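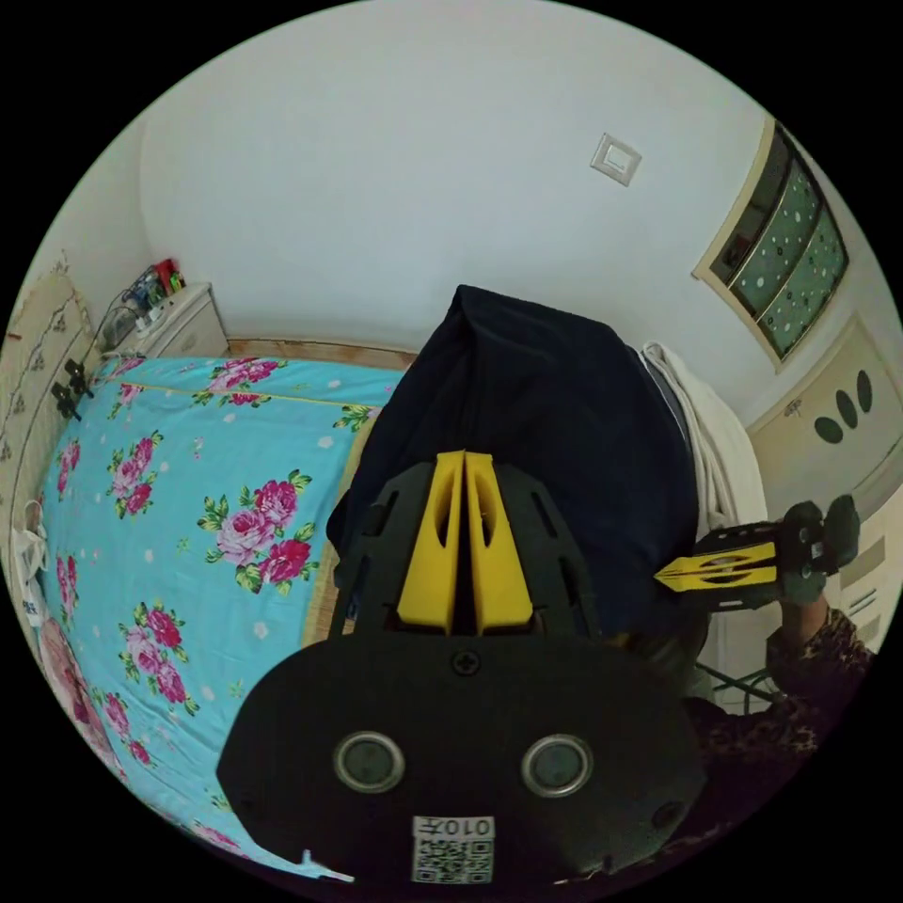 The bus to Machala left at five past six, and at four I still hadn't packed a thing. I'd been lying on the rose sheet (the turquoise one, my aunt's pick, roses the size of cabbages) thinking about how much I did not want to go.

Seven months I'd rented that room over the bakery in Vakari. I came in December with one suitcase and a letter promising me 274 a week at the Tovel warehouse, and I figured I'd stay till spring. Well! Spring came and I bought a second pillow.

So I got up and started with the easy stuff. Socks, the good scissors, the radio. Then I pulled everything off the hook behind the door and threw it on the bed, and there was my grandfather's coat at the bottom of it all, the navy one, heavy as a wet dog. I went through the pockets the way you do. A peppermint. A button. And in the lining, where the seam had given up, a ferry ticket to Jallisov, number 764, never punched.

He'd told us all his life that he went to Jallisov. He told us about the harbor and the fried dough and a woman who sold him a hat. I'd heard about that hat maybe 700 times.

I sat down on the floor with the coat in my lap and laughed until the baker banged on his ceiling. Then I looked up the ferry. It still ran, 51 for a one-way, leaving at seven from the other end of town.

I folded the sheet last, roses in, and ate the peppermint, which tasted like lint. The bus stop was left out the front door. I stood there a minute with my suitcase, wearing that enormous coat in the heat, and went right.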